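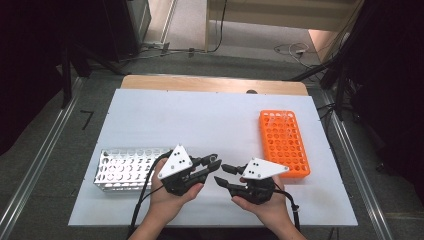

Llevo desde mayo con la masa madre y todavía no consigo dos panes iguales. Esta mañana he abierto el tarro a las siete y había subido menos que ayer, con la misma harina y la misma agua. He dejado el cuaderno en la mesa y me he puesto a pensar en el orden, porque creo que mi problema es ese. Quiero tener cada prueba en su sitio, como en una gradilla de laboratorio, de esas naranjas de plástico con filas y filas de agujeros redondos, o la metálica, que es más corta de explicar: un bloque con huecos y cada cosa en el suyo. Ahora mismo tengo tres tarros sin etiqueta en la nevera y no sé cuál es el de centeno.

He llamado a Tiburcio Rosales a media mañana. Me ha dicho que deje de cambiar cosas todos los días. Según él, hay que hacer el mismo pan seis veces seguidas antes de tocar nada, y apuntar la temperatura de la cocina, que es lo que yo no apunto nunca. Tiene razón en lo de la temperatura. En lo otro no sé si tendré paciencia.

La harina de Levby se me acaba. Queda medio saco de la blanca y un fondo de la integral, que huele un poco a rancio y voy a gastar en galletas. He mirado el precio de la de Paron y es más cara, pero dicen que absorbe mejor. Pediré un kilo para probar y si no noto diferencia vuelvo a la de siempre.

Al final he amasado a las once. 300 gramos de harina, un poco menos de agua que la última vez, la sal al final. La masa se pegaba mucho a los dedos durante los primeros pliegues y luego ha ido cogiendo cuerpo. La he dejado en el cuenco grande, tapada con un trapo, y he salido a hacer recados: la farmacia, el banco, las bombillas del pasillo. En el banco he esperado 44 minutos para firmar un papel.

Al volver la masa estaba bien - mejor que bien, con burbujas por los lados. La he formado deprisa y creo que le ha faltado tensión. El horno tarda mucho en calentarse desde el invierno y no acabo de llamar al técnico. El pan ha salido a las seis y cuarto, bajo, con la corteza oscura por abajo y pálida por arriba. La miga, cerrada en el centro. De sabor, el más ácido de todos y el que más me ha gustado.

Le he llevado la mitad a Rosaire Lachance, que está con la rodilla mala y no baja a la calle. Se ha comido una rebanada de pie en la cocina, con aceite, y me ha contado que su abuela guardaba la levadura en un puchero envuelto en una manta. Me ha prestado un libro de Bălan sobre panes de pueblo. Lo he hojeado en el ascensor y trae pocas cantidades y mucha historia. Tengo que devolvérselo antes de que se vaya a casa de su hermana.

Para mañana: etiquetar los tarros, tirar el que huele a disolvente, comprar un termómetro barato. Repetir la receta sin cambiar el agua. Llamar por lo del horno.

Ha empezado a llover a las nueve y he metido las plantas pequeñas. La albahaca no creo que aguante.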